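4.2 Erste Inbetriebnahme Ihrer Munddusche Harketti

Schön, dass Sie sich für die Harketti entschieden haben! Nehmen Sie sich für das erste Mal ruhig etwas Zeit — danach geht alles fast von selbst.

1. Nehmen Sie den Wassertank ab und spülen Sie ihn gründlich aus.
2. Füllen Sie lauwarmes Wasser bis zur oberen Markierung ein und setzen Sie den Tank wieder auf, bis er hörbar einrastet.
3. Stecken Sie eine Düse auf und stellen Sie den Drehregler auf die kleinste Stufe, auch wenn Sie schon einmal eine Munddusche hatten.
4. Beugen Sie sich über das Waschbecken, schließen Sie die Lippen locker um die Düse und schalten Sie erst dann ein.
5. Führen Sie den Strahl langsam am Zahnfleischrand entlang. Eine Tankfüllung reicht für bis zu 70 Sekunden.

Hinweis: Leichtes Kitzeln gehört in den ersten Tagen dazu. Blutet Ihr Zahnfleisch länger, fragen Sie bitte in Ihrer Zahnarztpraxis nach.

Vorsicht: Kein heißes Wasser einfüllen und den Strahl nie unter die Zunge richten!

Nach dem Gebrauch leeren Sie den Tank und lassen ihn offen trocknen — am besten über Nacht.

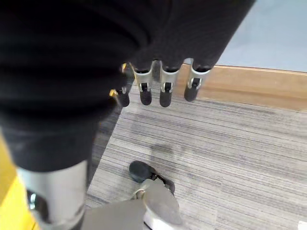
Lesezeit: 1 Minute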